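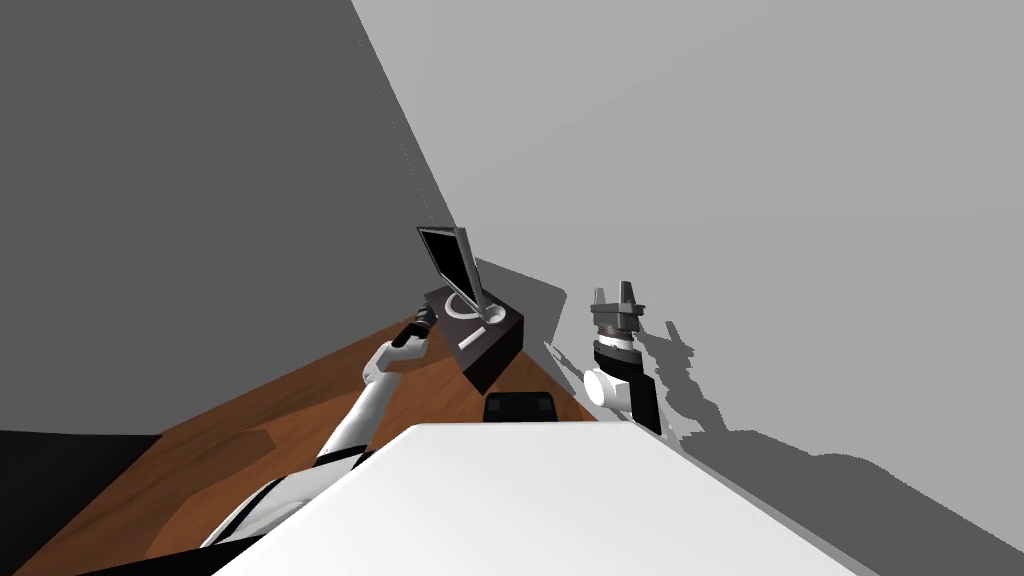
Figure 3. The box task in simulation, with the open-lidded box on the wooden tabletop and both arms in view.

4. The open day

4.1 Why we took the simulator along

I should say first that we never planned to write this section. The open day was meant to be a bit of outreach, a few hours in December at the Dillness site with tea, biscuits and a queue of people wanting a go, and the paper was going to stop at the end of Section 3. But so much of what we changed afterwards came out of that day that leaving it out would have made the rest of the paper look very odd (why would anyone suddenly redesign their camera controls halfway through a project?). So I'm telling it more or less as it went.

The real arms stayed at home. Moving them costs a fortune and takes a week of fiddling at the other end, and our insurance people went rather quiet when we asked. What we brought was Mesix, our simulator, running on two desktop machines with a big screen on each. Visitors steered the arms with a pair of hand controllers and watched the screen. The task was the box task from Section 3 (Figure 3), and we left the table, the walls and the lighting just as they are in our own tests, partly out of laziness and partly so the logs could be compared.

4.2 What people were asked to do

We let 56 people have a turn, and every one of them agreed to have their controller movements saved. Ages ran from 11 to somewhere past retirement – we only asked for an age band, so I can't be more exact than that at the top end. Each turn was capped at 100 seconds. That sounds mean, and a few people told us so, but the queue went out of the door by mid-morning and we would have been there all night.

The instructions were short. Bring one gripper in to the side of the box, touch the edge of the lid, back away again. We gave no advice on which arm to use, and we didn't show anyone a finished run first. I'd argued quite hard for a demonstration video and lost. I now think my colleagues were right, as we'd have ended up with a whole room full of people copying the video.

Chae, our shared-control layer, was switched on for one machine and off for the other. It nudges the gripper towards a sensible path when the operator wanders, and readers who skipped Section 2 can think of it as a very polite hand on the elbow. People were sent to whichever machine came free next. We didn't tell them there was any difference until they had finished, at which point nearly all of them wanted to try the other one!

4.3 What we saw

The thing that struck me straight away was how much people moved the wrong arm. In our lab tests everybody knows which controller goes with which arm, and I'd stopped thinking of it as something you could get wrong. The camera in Mesix looks over the table at a steep tilt, with one arm coming up from the lower left and the other showing only its wrist and gripper to the right of the box. We'd picked that view because it gives us a good line on the lid. To a newcomer, though, the arm on the right hardly reads as an arm at all. One visitor asked me whether it was a clamp. Another spent most of her turn waiting for it to do something by itself.

Shadows were the next surprise, and a nicer one. The right-hand gripper throws a jagged shadow on the pale wall behind, and quite a few visitors used it to judge how far the gripper had moved. I only noticed when a retired machinist explained to me, at some length and with great good humour, that he was watching the wall and not the gripper. We had very nearly turned shadows off that morning to get a smoother picture. I went back through my notes later and found around 30 comments that mentioned shadows in some form, far more than mentioned the arms' speed, which is what we'd spent the autumn worrying about.

Depth was hard for everybody. People came in beside the box quite happily and then stopped short, or slid past the near side of it, and they tended to blame the controllers. Some did better once they found they could wave the gripper gently from side to side and see how it lined up with the box. Children got to this sooner than adults did, at least to my eye, though we didn't measure it and I wouldn't want to be quoted on it.

As for Chae, the picture is mixed. On the machine where it was on, people drifted less and looked calmer (a very unscientific word, sorry), but several described the arm as "sticky" or said it was arguing with them. On the other machine they complained about nothing in particular and made messier paths. One man who tried both said he'd take the sticky one for work and the loose one for fun, and I still haven't found a better way of putting it.

4.4 What we changed

Three things came out of the day and went into the version used in Section 5. The first was a second camera view, set lower and further right, that the operator can flick to with a thumb button. The second was a brief flash of colour on an arm whenever its controller is picked up, so there's no more guessing. The third was a dial for Chae, where before there had been a plain on-off switch – we called the setting Ivier internally, after the café where we drew it on the back of a receipt, and the name has stuck in the code whether we like it or not.

Shadows stayed on.

I don't want to oversell any of this as a study. Turns were short, the room was noisy, people gave each other tips in the queue, and we had no way of keeping the late arrivals from watching the early ones. We therefore give no success rates for the open day, and the saved movements were used only to choose the starting values for the dial. The proper comparison, with paid participants and a quiet room, follows in Section 5.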